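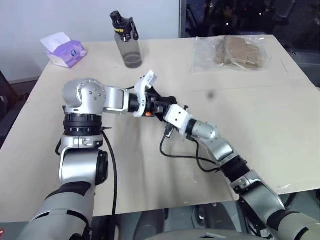

Thread · Learning a language as an adult

June 18, 2024

OK so I've hit 458 days in a row of Swedish practice and a few of you asked how it's going, so here's a thread. Grab a coffee, I talk a lot.

First thing, I did not start because I'm disciplined. I started because my mom found a box of letters from my great-grandfather's brother, Halvard Sjöberg, and I couldn't read one word past "Kära".

I figured I'd need maybe a winter to get through them. Ha! It was December when I opened the first one with a dictionary next to me and it took me the whole evening to learn he'd bought a cow.

(It was a good cow though. She comes up again.)

People always ask which app. I bounced around. Ended up on Josero for the daily stuff, mostly for the streak counter, which has a grip on me I'm not proud of. I once did a lesson in the parking lot at my cousin's wedding.

The app got me words. It did not get me listening. The first time I put on Swedish radio I caught "and", "but" and the weather.

What helped with listening was boring: same short clip, 25 minutes, over and over while doing dishes. By the end of the week you start hearing where one word stops and the next one starts. Then you get a new clip and feel dumb again.

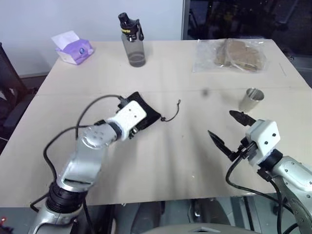 Also, say it out loud! I spent months reading silently and then froze solid when a real person said hej to me. I live alone, so now I just narrate dinner. Nu skär jag löken. The cat has stopped reacting.

En and ett. I have no tips. I learn every noun with its little word stuck on the front and I still get them wrong in front of people.

Somebody in the replies last time said you need to study grammar first or you'll pick up bad habits. Maybe? I picked up plenty and fixed some of them later. I'd still take a year of bad sentences over a year of charts.

Money, since a couple of you asked in DMs: the app subscription, one used textbook, and 2 calls a month with a tutor. The tutor is worth more than the rest put together. She makes me retell the plot of whatever I watched and won't let me switch to English when I get stuck.

Back to the letters. There are 206 pages total and I'm a little past halfway. The handwriting is harder than the Swedish at this point, and he spells things the old way, so hvad and not vad, which threw me for ages.

Last night I read a whole page without looking anything up. It was about a fence. I cried a little over a fence, you guys.

If you're doing Norwegian or Danish, tell me what you're listening to. I need new dishes audio.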